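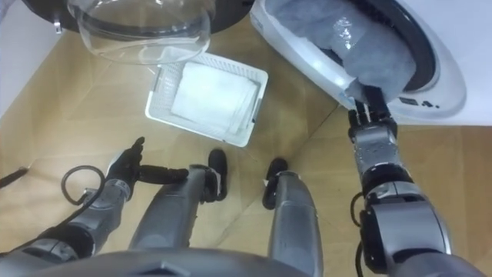
水道使用量の記録を自動化した件のまとめ
11月22日

検針票の数字だけでは用途別の内訳が分からないため、家の水道メーターの脇にパルス検出器を付けて記録を取っている。ひと月分のデータが揃ったので、構成と結果を書き残しておく。

構成

検出器はSkellbyの後付け型を使った。メーターのガラス面に載せて、パイロットの回転を反射光で拾う方式である。配管には触れないので工事は要らない。固定は付属のバンドで行ったが、メーターボックスの蓋を閉めると上面に干渉したため、バンドを裏返して高さを稼いだ。説明書にはこの付け方は載っていない。

記録側はEltuseckという小さなロガーで、パルスが来るたびに時刻を一行ずつテキストに追記する。集計機能もあるが、時間帯の区切りが固定で使いにくい。生の時刻だけ残して、集計は手元のスクリプトで行うことにした。

電源は屋外コンセントから取った。電池でも動くが、屋外の低温で電圧が下がったときに取りこぼしが出るという報告を読んだので避けた。1月になったら電池に替えて比較するつもりでいる。

取りこぼしの確認

最初に確認したのは、パルス数とメーターの指針が合うかどうかである。結果から言うと、設置直後の値は合わなかった。バケツに水を溜めて指針の差を読み、同じ区間のパルス数と突き合わせたところ、流量が大きいときだけ数が足りない。蛇口を細く開けた場合は一致する。

原因は検出器側のチャタリング除去の設定だった。初期値の不感時間が長く、回転が速いと隣り合うパルスが一つにまとめられる。Clukbergの掲示板に同じ症状の書き込みがあり、Wilfredo Bautista氏が不感時間の変更手順を載せていた。その通りに短くしたら、大流量でも指針と合うようになった。ただし短くしすぎると、今度は蓋の隙間から入る光で誤検出が出る。蓋の縁に黒い隙間テープを貼って対処した。

この修正前のデータは全部捨てた。補正係数を掛けて使う案も考えたが、流量ごとに誤差が違うので係数が一つに決まらない。

ひと月の結果

修正後のひと月の合計は3,232リットル。日割りにすると110リットル弱になる。設置前に過去の検針票から見積もった値が約3,000リットルだったので、大きく外れてはいない。差は在宅の日が多かったことで説明がつく範囲だと思うが、確かめる材料はない。

用途別の内訳は、流量の波形から推定した。連続して流れている区間を一つの使用とみなし、継続時間と平均流量で分類する。

トイレは一番分かりやすい。流量がほぼ一定で、タンクが満ちる手前でなだらかに落ちる。大と小の区別も継続時間だけで足りる。

シャワーも長さで分かる。途中で止めると別の使用に分かれてしまうため、短い中断はつなぐ処理を入れた。中断の許容時間は何度か変えてみて、日誌と照らして一番ずれの少ない値にした。

洗濯機は給水弁の開閉が鋭く、立ち上がりと立ち下がりがほぼ垂直になる。洗いとすすぎの給水が間隔を置いて並ぶので、並び方で拾える。うちはドラム式で一回あたりの給水が少なく、単独の給水だけ見ると台所の洗い物と紛らわしい。並びで判定するようにしてからは誤分類が減った。

台所と洗面所は分けられなかった。どちらも短く不規則で、流量も重なる。分けたければ枝管ごとに流量計を入れるしかなく、そこまでする気はない。表では「その他」にまとめた。

漏水の判定

副産物として、夜間の最小流量が見えるようになった。誰も使わない時間帯にパルスが出続けていれば、どこかで漏れている。実際、設定を直した翌週に、深夜にも長い間隔でパルスが出ていることに気付いた。元栓を閉めると止まり、トイレの止水栓を閉めても止まる。タンクのゴム弁を交換したらパルスは消えた。便器の水面を見ても流れは分からない程度の量だったので、指針の目視では見逃していたと思う。

これを受けて、夜間に一定時間パルスの途切れる区間がなければ通知を出すようにした。しきい値を流量に置くと微小な漏れを拾えないので、途切れの有無で判定している。旅行などで家を空ける日も同じ条件で動く。

残っている問題

問題は2つある。

まず、同時使用の分離ができていない。シャワーの最中にトイレを流すと、両方がシャワーとして数えられる。差分で段差を検出する方法を試したが、給湯器の動作による流量の揺れを段差と誤認する。揺れの周期を調べてから、平滑化の窓を決め直す予定。

もう一つはロガーの時計のずれである。Eltuseckは起動時にしか時刻を合わせないため、動かし続けると少しずつ進む。用途の分類には影響しないが、夜間の時間帯の境界がずれていくのは気持ちが悪い。今は週に一度、手で再起動している。定期的に時刻を合わせ直す改造版がTuhiwaiという名前で公開されているものの、追記形式が元のものと違い、スクリプトの読み込み部分を書き直す必要がある。

スクリプトは変数名を整理してから置き場所を決める。検出器の不感時間の設定値はメーターの口径で変わるはずなので、ここには書かない。同じことをする場合は、バケツと指針で合わせてほしい。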